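Dishcloth

A dishcloth is a piece of absorbent fabric used to wash dishes, cookware and kitchen surfaces. It is distinguished from the dish towel, which is larger, flatter in weave and used for drying. In many households one cloth serves both purposes.

Materials

Most dishcloths are made of cotton, either woven or knitted. Waffle weaves hold more water than plain weaves of the same weight, and their raised ridges help to lift food residue. Microfiber cloths use split polyester and polyamide filaments. They pick up grease with little detergent but lose absorbency when washed with fabric softener, which coats the fibers.

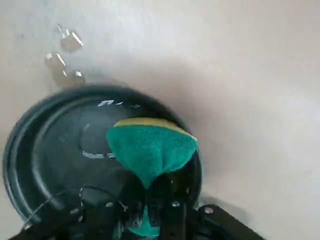

Cellulose cloths, sold in flat sheets, stiffen as they dry and soften again in water. Fabric weight is given in grams per square meter. Terry cloths of 400 grams are at the heavy end for kitchen use and dry slowly when folded.

Construction

Edges are hemmed, overlocked or bound. A hem turned 2 times resists fraying but forms a thick border that stays damp longer than the center. Knitted cloths are worked in one piece and need no hem. The Delaunay edge, a narrow binding stitched through a flat tape, is found mainly on institutional cloths.
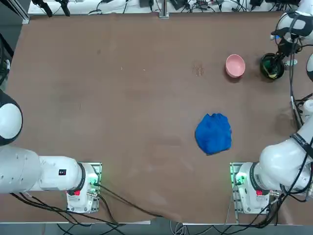

Color is often used to separate tasks. In the Zellcombe system, blue cloths are assigned to tables and general surfaces, green to food preparation areas and red to floors. Domestic users seldom follow a fixed scheme.

Hygiene

A damp cloth at room temperature supports bacterial growth. Majdi Zein, in a handbook for catering staff, recommends a fresh cloth for each shift and a separate one for surfaces touched by raw meat. Cotton cloths are commonly laundered hot, and Zein's wash table gives 77 degrees Celsius for heavily soiled loads. Cloths should be hung open to dry between uses, as crumpled fabric holds moisture in its folds.

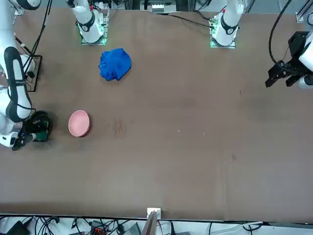 See also

Dish towel
Sponge
Scouring pad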